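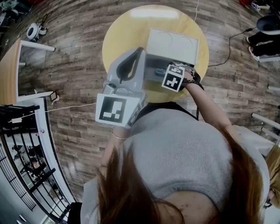

Applying for a Rastberg Youth Sport Grant

Grants pay up to $1,000 per school. Clubs may apply jointly with a school.

1. Download the form and save a copy under the school's name.
2. Fill in sections 1 to 6. Section 4 (project summary) is limited to 200 words.
3. List each item of equipment with its unit price. Attach one quote per item.
4. Have the principal sign page 2. Typed signatures are returned.
5. Send everything as one PDF to Chinyere Omoregie, grants desk.

Forms must arrive by February 11. Travel and race entry fees are not covered.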